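Manalo Towing
08/07/2018

ok so a few of you asked what happened with the amber lights on the second tilt tray. long one, bear with me. thread

1/ old bar was a Greltel, halogen rotators, came with the truck. motors got noisy in March. one end stopped turning completely. fine for a yard truck, not fine on the shoulder of a highway at night

2/ rang two places for a repair. first one doesn't do rotators any more. second quoted $605 for motors, lenses and labour. for a bar with yellowed domes and a cracked foot. no thanks

3/ so started looking at LED bars. everyone sells the same looking thing with a different sticker on it. half the listings won't tell you what class the light output is, and that's the one thing you need if the truck's going to be inspected

4/ tip - ask for the test report before you pay. a proper seller emails it the same day. one bloke sent me a photo of the box

5/ ended up with the Mondik low profile. $259 for the bar, bracket kit was extra. Came in 8 days. packed well, no cracked lenses, instructions in tiny tiny print

6/ wiring. please do not run it off the cigarette lighter plug. own fuse, own relay, decent earth back to the battery. I used the chassis earth the first time and got flicker every time the winch motor kicked in. redid it

7/ cable entry thru the roof, use a proper gland and sealant both sides. mine went in through the old hole so that saved some drilling. had to clean out a heap of old silicone first, took longer then the actual install
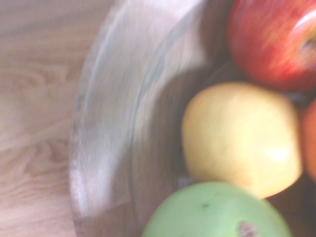

Wooden table, glossy round bowl.

8/ flash patterns. it's got a stack of them and most are useless. too fast and drivers behind you can't judge distance, just looks like a disco. I've set a slow alternating one for recovery and a steady rear amber for when traffic's crawling past

9/ night dimming. didnt think I'd care. I care. full brightness bouncing off a wet road straight into your eyes while you're hooking up a chain is awful. make sure whatever you buy has a low power mode and that you can reach the switch with gloves on

10/ switch panel is a Sosero six-way, was already in the cab for the work lights. took a bit of fiddling with the labels but it talks to the new bar fine. only gripe, the backlight is bright blue and reflects in the windscreen. bit of tape fixed that

11/ current draw - old one pulled enough to flatten the battery if you had a long wait with the engine off. new one, sat there on a job for ages, truck started first go. this alone would have sold me

12/ things I don't like. bracket bolts are rubbish, swap them for stainless. end caps feel thin. and the side facing lights are weaker than the front and back so I'm adding two small surface mount ambers above the tray. pair was $213, dearer than I wanted

13/ someone asked about red and blue. no. don't. amber only for us, and check your own state's rules before you order anything, sellers will happily ship you whatever you click on

14/ also asked - magnetic mount or bolted? magnets are ok for a pilot ute that swaps over. for a tow truck doing highway speeds every day, bolt it down. seen one go skating off down the road, not mine thankfully

15/ old bar is free to anyone who wants it for parts. one good rotator, one dead, domes are what they are. pick up from the yard, message me first so somebody's there to open the gate

16/ will post again once the side lights are on and it's been through inspection. might do the first truck as well if it passes. questions below, I'll get to them between jobs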